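Stultach Robotics Club forum > Arm build > Wrist view and cable routing

hamdy_bench
Posted March 11, 2023
We're on the kitchen tasks for the June meet and I'd like to settle the cable question before we run more trials. The task is the yellow colander: pick it up, move it over, set it down. We did 30 tries with the Elance script. Most of the misses were on the approach, with the fingers coming in too low on the bowl. 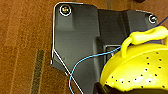 My plan is to slow the last part of the move and go for the handle. The thin blue cable also needs a better path. I want it taped down along the edge of the panel before the next set.

cesau2
Agree on the cable, not on the handle. A loop is harder to line up than the rim. We tried handles last year and lost some 10 points on it.

hamdy_bench
Last year we had the old fingers. The rim is slick and the bowl turns when you pinch it off center.

gearbox_kid
Can we change one thing at a time? If you slow it down and change the grasp in the same run we won't know which one helped.

cesau2
Yes, that. Slow the approach first, same grasp, 10 tries. Then the handle.

hamdy_bench
Fine. I still think the handle wins. I'll put both versions of the script in the Cesau folder tonight.

gearbox_kid
Also please don't tape over the screws. It took me a whole meeting to clean the glue off last time.

hamdy_bench
OK, clips then. Do we have any left?

gearbox_kid
Two, in the drawer under the printer.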